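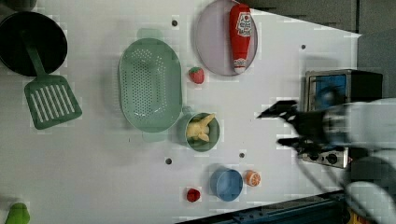 Page 44

Section 5: Kitchen chores with toy items

Read this section before you run the Mrema arm on any kitchen chore. It assumes you have finished the table set-up in Section 4 and that the stop button has been tested.

What the arm can and cannot do yet

The arm can pick up a single light item and put it down in a plate, bowl or pan. It does this well enough to be left to repeat the job while you watch. It cannot yet clear a full table without help. Thin handles lying flat, items touching each other and anything round that rolls will still cause missed grasps. It is not ready for real crockery, hot food or a working cooker, and nothing in this manual should be read as saying that it is.

Setting out the table

1. Switch the arm to Hold.

2. Wipe the tabletop and let it dry.

3. Put out the larger pieces first: frying pan, colander, plate and toaster oven. The toaster oven goes on the arm's side of the table.

4. Add the bowls. Leave enough room between them for both fingers of the gripper to come down open.

5. Add the small food items. A strawberry or half an orange can lie straight on the table. One item may start inside a bowl.

6. Lay the spatula and the ketchup bottle on their sides. The spatula may rest on the rim of the pan.

7. Step back behind the floor line and switch the arm to Ready.

Note: Do not line things up neatly. A kitchen is seldom tidy when the washing-up starts, and a tidy layout gives scores that are too high.

CAUTION: Keep hands off the table whenever the arm is in Ready or Run. The arm may move off quickly after a pause.

Running a chore

1. Choose a chore from the list on the screen. Start with "Food to bowl".

2. Press Run. The arm makes up to 10 attempts and then returns to rest.

3. Mark each attempt on the score sheet as Done, Part done or Missed. An item that lands on the rim and stays there is Part done.

4. If an item falls to the floor, press Hold before you pick it up. Count the attempt as Missed.

5. Move at least two items between runs.

Note: "Bottle upright" is the hardest chore on the list. Expect more misses than successes and do not change the grip force to make up for it.

CAUTION: Check the gripper cable before every run. It must have enough slack for the full reach of the arm and must not catch on the toaster oven. If it pulls tight, press Stop and see Section 6.

If the arm stops with code 514

The gripper has closed on something it cannot lift. Press Hold, open the fingers from the screen and take the item away by hand. If the code comes back on the next attempt, remove that item from the chore and write it on the back of the score sheet.

Section text checked by Philomena Darko. Replaces the sheet issued in March.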